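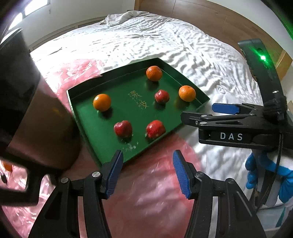
Barbieri's Nephew Would Like a Word

27 comments | Share

If you gave up on celebrity families some time in the spring, let me catch you up. Samuele Valentini, nephew of the actress Manuela Ferri and until now best known for standing slightly behind her at premieres, has left the cast of Barbieri. He'd been in it for two seasons. He played the nephew.

The news came out on Saturday, at the hour when publicists release things they hope you'll be too busy to read. The statement said he was leaving "to explore other rhythms." Readers of this newsletter wrote in to ask what that meant, and I can report that it means Plendance, a dance fitness app with a cartoon plum for a logo and, as of this month, Valentini as its "movement ambassador." He has filmed four classes so far. I did one in my kitchen. My downstairs neighbor has been cool toward me ever since.

The more interesting part is what happens to the show. Barbieri is a drama about a family of barbers who don't like each other, and Valentini's character was last seen driving off a ferry with the shop's cash register in the passenger seat. That storyline was supposed to carry most of the new season. Now Nives Messina, who created the show and still writes most of it, has to explain where the boy went, where the register went, and why his mother spent a whole episode knitting him a sweater. 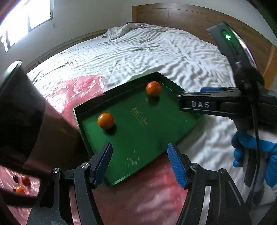 Messina has form here. When she lost a lead on her last series, Zavolano, she sent the character to a monastery and had everybody else refer to him in the past tense, although he was alive and, as I recall, only up the hill. Fans never forgave her. Some of them still leave monk jokes under her vacation photos. Asked at a festival Q&A whether she'd try the same trick again, she said, "We have used up our monastery," and took a long drink of water.

As for the famous aunt, Ferri has been loyal in the way of people who have been advised to be loyal. She posted a picture of the two of them on a boat, with a caption wishing him "every step of happiness," and it picked up a respectable number of hearts before the comments were turned off. The comments had turned to the question of whether she got him the Barbieri job in the first place. She has always denied it. She did also produce the first season, so people will talk.

There's a replacement coming. Hòa Bùi, who was so good as the sulky lifeguard in Gullis, joins in September as a cousin who has never been mentioned before, from a branch of the family that apparently didn't come to any of the weddings. I'm all for it. Bùi can do more with a raised eyebrow than Valentini managed with a ferry, and anyone who sat through the Gullis finale knows he can cry without his nose going red, a rare gift in television. 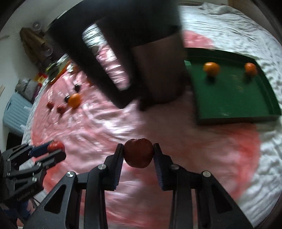
Sneha Kanaujia stays on as the family's lawyer, thank goodness. Her contract was the one I was worried about. She turned up late in season one for what was meant to be a couple of scenes, and by the end she was the only character who seemed to have read the will. In a radio interview last week she was asked if she'd miss her costar and said that Samuele was "a very punctual person." I've listened to it twice and I still can't tell.

Meanwhile the petition to bring him back stood at around 70 signatures when I last looked, and one of those was from somebody calling himself The Cash Register. The Plendance people are said to be pleased with how things are going. A fifth class is on the way, on the theme of letting go, and it needs a chair and a towel.

Next week: the Zavolano reunion special, which everyone in the cast says they're thrilled about and which three of them have yet to agree to do.

Share | 112 shares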